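Bed sheet

A bed sheet is a rectangular piece of cloth used on a bed, either between the mattress and the sleeper or between the sleeper and the blankets. Sheets are usually sold in pairs or in sets with pillowcases. The lower sheet may be flat or fitted, and the upper sheet, where one is used, is nearly always flat. In many parts of the world the upper sheet has been replaced by a washable cover that encloses the quilt or duvet.

Terms

In everyday American English, "sheets" often means the whole set, pillowcases included. "Bed linen" is the older and wider term and is used even when no linen fiber is present. A "top sheet" or "flat sheet" has four plain or hemmed edges. A "fitted sheet" has gathered corners, held by elastic, that grip the mattress. A "draw sheet" is a narrow sheet laid across the middle of the bed, used mainly in hospitals and in home nursing. A "bedspread" or "coverlet" is a decorative outer layer and is not counted as a sheet.

History

Early bedding in most regions was made from whatever fiber was grown or kept nearby. Flax was spun and woven in ancient Egypt, and linen cloth was used there for clothing, wrapping and bedding. In medieval Europe linen sheets were household goods of some value. They were listed in wills, marked with initials in thread, and mended many times before being cut up for towels or rags. Poorer households used coarse hemp cloth or slept without sheets on straw covered with sacking.

Cotton sheets were known much earlier in South Asia, where cotton had been grown and woven for thousands of years. Cotton became common in Europe and North America after spinning and weaving were mechanized in the 18th and 19th centuries. Machine-made cloth was cheaper than linen, dried faster, and could be printed. By the early 20th century cotton had replaced linen in most homes in the United States.

The width of older sheets was limited by the loom. A hand weaver working alone could throw the shuttle only as far as the arms could reach, so a sheet for a wide bed was made by sewing 2 lengths together along the center. Wider power looms removed the need for the seam. The old method survived in some rural districts, and in the mill town of Ollton center-seamed sheets were still sold by the piece at the October market after the larger mills had gone over to wide cloth.

Fitted sheets with elastic corners came into general use in the second half of the 20th century. Blends of cotton and polyester appeared in the same period and were promoted as needing little or no ironing.

Fibers

Cotton is the most widely used fiber. It takes up moisture, can be washed hot, and softens with use. Long-staple cottons give a smoother yarn with fewer loose ends, so the cloth is less likely to pill.

Linen is stronger than cotton and feels cool to the touch. It creases easily and costs more to produce. New linen sheets can be stiff and may need several washes.

Polyester and other synthetic fibers are light, dry quickly and resist creasing. They hold less moisture than cotton, and some sleepers find them warm in summer. Polyester microfiber, made of very fine filaments, is common in low-priced sets.

Silk is used in small amounts. Rayon made from bamboo or wood pulp is also sold for sheets and is valued for its drape, although it is weaker when wet and should be washed gently.

Weaves

Percale is a closely woven plain weave in which each crosswise yarn passes over one lengthwise yarn and under the next. It has a matte finish and a crisp feel. Sateen carries the yarn over several others before going under one, which gives a smooth and slightly shiny face. Sateen snags more readily than percale. Flannel is a plain or twill cloth with a brushed surface and is used in cold weather. Jersey sheets are knitted and stretch in the same way as a T-shirt.

Thread count is the number of yarns in one square inch of cloth, adding the lengthwise and crosswise yarns together. A percale sheet may have a thread count of 176 or higher. Counts of 600 and above are generally reached with finer yarns or by counting each strand of a plied yarn separately, a practice that has drawn complaints from buyers. A higher count does not by itself mean a stronger or softer sheet. Fiber length, yarn quality and finishing have at least as much effect.

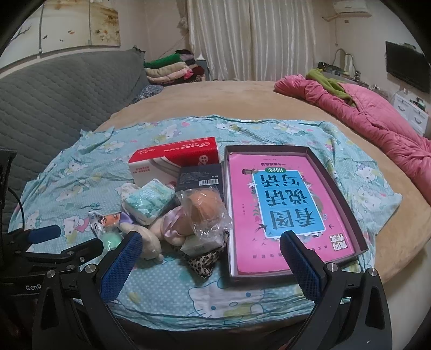
Household Textiles, Vol. 2, p. 176

Color and printing

Until the middle of the 20th century most sheets were white. White cloth could be boiled and bleached, and pieces from different sets could be used together. Pastel sheets were offered in department stores between the world wars, and strong colors and large prints became common from the 1960s on.

Sheets are now patterned by several methods. In roller printing the design is engraved on metal cylinders, one for each color. Rotary screen printing forces dye paste through a perforated cylinder and is suited to long runs. Digital printing sprays ink directly on the cloth and is practical for small orders. Stripes and checks can also be woven in with dyed yarn, in which case the pattern shows on both sides.

Children's sheets are a large part of the printed trade. Typical designs use animals, dots, hearts, vehicles or licensed cartoon characters. Many prints of this type are laid out with the figures facing more than one way, allowing the cloth to be cut in either direction with less waste. A licensed print normally requires the maker to pay the owner of the character a share of sales.

The textile writer Obinna Akande has divided household prints into "room" patterns, meant to match curtains and walls, and "owner" patterns, chosen by the person who sleeps in the bed. Akande places most children's sheets in the second group and notes that they are often kept after they no longer fit any bed in the house.

Sizes

Mattress sizes differ by country, and sheets are cut to match. In the United States the usual sizes are twin, twin extra long, full, queen, king and California king. A flat sheet is made larger than the mattress on all sides to allow for tucking. Fitted sheets must also match the depth of the mattress. Deeper pockets have become standard as mattresses have grown thicker and as foam toppers have come into use.

Names are not a safe guide between countries. A British "single" is close to an American twin but is not identical, and a "king" in one market may be nearer to a "queen" in another. Labels on exported sheets often give measurements in both inches and centimeters.

Care

Cotton sheets can be washed in warm or hot water. Dark and printed sheets keep their color better in cool water. Chlorine bleach weakens cotton over time and can turn some synthetic blends yellow. Overdrying makes cloth brittle and sets creases. Sheets dried on a line are stiffer than those dried in a machine.

Flat sheets are folded in half lengthwise and then crosswise until they fit the shelf. Fitted sheets are folded by tucking the corners into one another to make a rough rectangle. Worn sheets usually fail first at the center, where the body rests, or along the elastic. An older repair, called sides-to-middle, was to cut the sheet down the center and sew the outer edges together, putting the less worn cloth in the middle.

Regional practice

The use of a top sheet is common in North America and less so in northern Europe, where a covered duvet is often the only layer. In Mangundap, a thin cotton sheet is used alone for most of the year, and a woven mat may take the place of the lower sheet in the hottest months. In the hill villages near Fekell, heavy flannel sheets are left on the bed through the winter under a wool blanket.

The textile collection at Bircombe holds center-seamed linen sheets, early printed cottons and a group of mended hospital draw sheets.

See also

Blanket
Duvet cover
Mattress pad
Pillowcase
Thread count

This page was last edited on December 7, 2025.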